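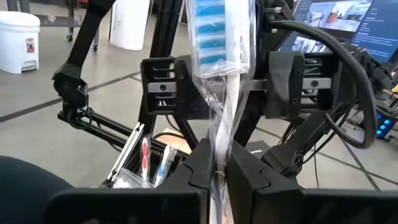 About Gultton

Gultton packs toothbrushes and other small washbag things for guest houses, hostels and school trips. We started in a back room in Lirnness with 2 tables and a heat sealer that Halldóra Hafstein still won't let anyone throw out.

We don't make the brushes. Plenty of firms in this trade let you think they do, and we'd sooner you knew. We buy them in, put each one in a clear bag and send them on.

You won't find the word "luxury" on our labels. A toothbrush in a bag is a toothbrush in a bag. We were told a few years ago that customers wanted bamboo, charcoal bristles and a card with a poem on it. Rūta Kalniņš, who does our buying, ordered a trial lot for the Sustberg hostels. More than 90 came back unopened, poems included.

We have doubts about "compostable" bags as well. The ones we tried split at the seam, and we couldn't find a council nearby that would take them. If you know of a better one, send us a sample and we'll try to break it.

Smallest order is 12. The full list runs to 362 lines, most of them dull. Orders in before noon go out the same afternoon, except in August, when the Manalastas depot closes early and everything is a day behind.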